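Section 4. Swapping or adding a hard drive, Brastlow office towers

Before you start: back up anything on the old drive. Copies go on the Enville share, not a thumb drive. Shut down from the menu, dont hold the button.

1. Power cord out. Then monitor, network, everything else.
2. Press the power button once with the cord out. Count to ten.
3. Tower on its side, panel side up. Panel off.
4. Touch bare metal on the chassis before touching anything else.

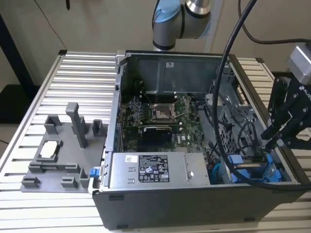 Do I need to take the memory out to get at the drive? Leave the memory where it is. Only the drive, its carrier and two cables get moved.

5. Pull the data cable by the plug. Same with power. Never by the wire.
6. Squeeze the carrier tabs, slide the carrier out straight. If it sticks, stop and check the cables again.
7. Flex the carrier open a little, lift the old drive out. Label it with the asset number.

> **Caution:** no screwdriver on the carrier. Plastic snaps, spares take weeks. Ask Nizar Nseir if one is cracked. 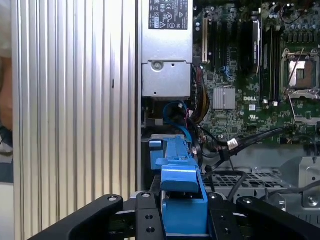 *Fig. 4-2. Blue plastic carrier at the open side of the case.*

8. New drive into the carrier, connectors facing the cable side. Pins seat in the screw holes, all four.
9. Slide in until it clicks. Data cable first, then power.
10. Look for stray screws. Tilt the case and listen.

Note: error 2001 at startup means the drive isnt being seen. Nine times in ten its the data cable. Reseat, try agian.
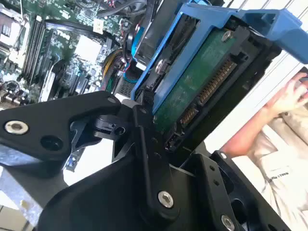
If the error comes back after a reseat, swap the cable before blaming the drive. Still there, log it with Maya Khoury, ext. 388, and leave the tower unplugged.

11. Panel on, tower upright, cords back in.
12. Boot, check the drive shows in setup, start the restore. Some 65 minutes for a full one. Dont start it late on Friday.

Old drives go in the locked bin at Jendcombe. Sign the sheet.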